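工作记录 3月17日

今天主要做第二批釉料的试片，还有整理上一批的结果。先写上一批，不然我会忘记。

上一批是透明釉，基础配方用Gosberg的长石，加Imitz的高岭土。试片编号从G1到G12，一共12片，每片只改变一个东西：石英的量。烧完以后，G1到G4表面比较亮，但是有细的裂纹，用墨水擦过以后看得很清楚。G5以后裂纹变少，G8开始没有看见裂纹。可是G10、G11、G12有一点发白，好像没有完全熔化。所以我觉得合适的范围在G8和G9之间。我以前以为石英多加一点没有关系，现在知道这个想法不对。

裂纹的原因，书上说是釉和坯的膨胀不一样，釉冷却的时候收缩得比坯多，就被拉开了。我们的坯土去年七月换过一次，换成Turkia的白土，那时候没有重新做试验，直接用旧的釉。我看旧的记录，也是从那以后才有人写“杯子里面有细线”。两件事应该有关系，但是我没有旧的坯土可以比较，不能说得太肯定。

素烧是900度，升温慢，这个没有改变。釉烧的曲线也没有改变，只是最后保温的时间延长了一点。请大家注意：控制器上的第三段程序是我改的，如果要烧别的东西，请先改回来。旧的数字我写在窑旁边的纸上，用铅笔写的。

今天的第二批，做法如下。
先称干料，过筛两次，然后加水。水的量我还是凭手感，这一点不好，下次要量比重。搅拌以后放了一个小时，再搅拌一次。浸釉数三下，拿出来，底部用湿海绵擦干净。有两片擦得不够高，我又擦了一次，边缘不太整齐，不影响看结果。

G13和G14加了一点碳酸钙，想看看发白的问题能不能改善。G15不加，作对照。因为架子上位置不够，G15放在最下面一层，温度可能低一些。这个要记住，看结果的时候不要误会。

测温锥放了两个，上层一个，下层一个。上次只放上层，开窑以后才发现下层的情况完全不清楚。

另外一件事是口沿。试片是平的，看不出口沿的问题，但是真正做杯子的时候，釉在口沿总是流得比较薄，颜色和外壁不一样。如果口沿太尖，釉几乎挂不住，喝水的时候嘴唇感觉粗糙。我打算下一次拉坯把口沿做厚一点、圆一点，形状简单，不要花纹，先把釉的问题看清楚。

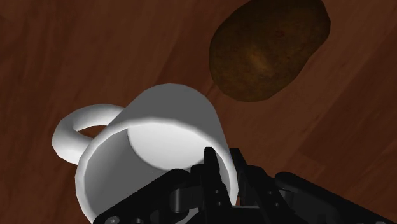
Henao看了这一页以后说，口沿厚一点他同意，但是太厚了干燥的时候会比杯壁慢，杯口容易变形，最好倒过来放在木板上慢慢干，还要盖一层布。他还问为什么不先试一下浸釉的时间，也许口沿薄只是釉水太稀。

这个意见有道理。我没有量比重，所以现在回答不了。下次先把比重固定，再分别试浸三下和浸五下，口沿还用原来的厚度，等这个有结果再改形状。一次改两个东西，最后又会不知道是哪一个起作用。

材料方面：高岭土还够用，石英只剩小半桶，需要买。上次的账单是2,438，包括运费，我觉得运费太贵，可以和下一次的坯土一起订。碳酸钙的桶盖裂了，暂时用胶带封住，取料以后请再封好。

还没有做的事：
洗80目的筛子，网上有干的釉。
把G1到G12的试片背面重新写编号，有几个字烧过以后很淡。
下层的棚板有一处粘了釉，要磨掉，再涂一次隔离浆。

窑下午点火，第一段升温看起来正常。明天晚一点才能开，请不要提前打开窑门，上次开得早，边上的两片裂了。G15的结果我会写在下一页。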